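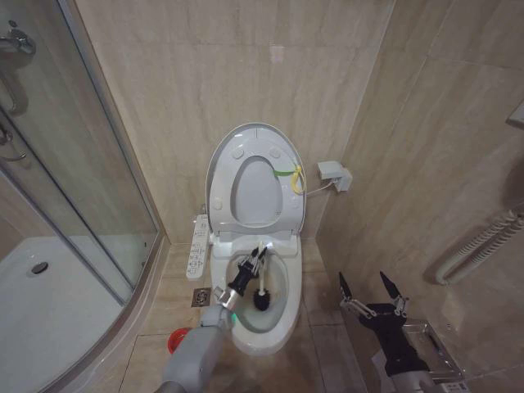
Cleaning Services and Automation: Gallery
Utcombe Residences – Workplace Change Program
Published Aug 25, 2026

Utcombe Residences provides 390 serviced units to short-stay and long-stay tenants. Bathrooms have always been the heaviest part of the cleaning day, and injury reports from our housekeeping staff have for years named the same causes: kneeling on tile, reaching behind fixtures and repeated scrubbing with one arm.

In February, Utcombe began the Raltumero trial with its cleaning contractor, Cladurero. Under the trial, a two-armed robot carries out toilet bowl cleaning in selected units while a housekeeper works elsewhere in the same suite. The housekeeper opens the room, decides whether the robot is to be used, and signs off on the result. A unit is not released to a tenant on the robot's work alone.

No housekeeping position has been removed as part of the trial. Hours formerly assigned to bowl cleaning have been moved to linen, kitchens and inspection. Staff who work with the robot complete 2 paid training days and receive the equipment allowance set out in the site agreement. To date, 114 employees have finished the training.

Some of the changes were not expected. Housekeepers have told us that the day is easier on the knees and shoulders but that it is also quieter, as pairs who once shared a suite now often work apart. Supervisors have been asked to bring back a common break on each floor – a small step, but one that staff requested in writing. 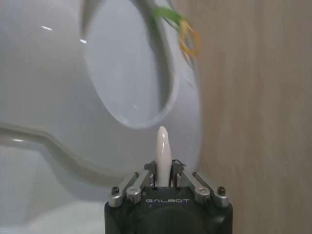

At the bowl: the gripper holds a white implement upright in front of the toilet. The green and yellow item is by the rim.

Cleaning records are kept for each unit and may be viewed by the housekeeper assigned to it. They are not used to set individual work targets. Employees who do not wish to work with the robot may ask to remain on the standard roster, and requests are handled by the floor supervisor.

A review of the first 4000 bathroom visits is being prepared by Agbenyega Workplace Advisory. The report will be posted in staff rooms and on this site. Tenants who prefer that their unit be cleaned by staff only may say so at the front desk at any time.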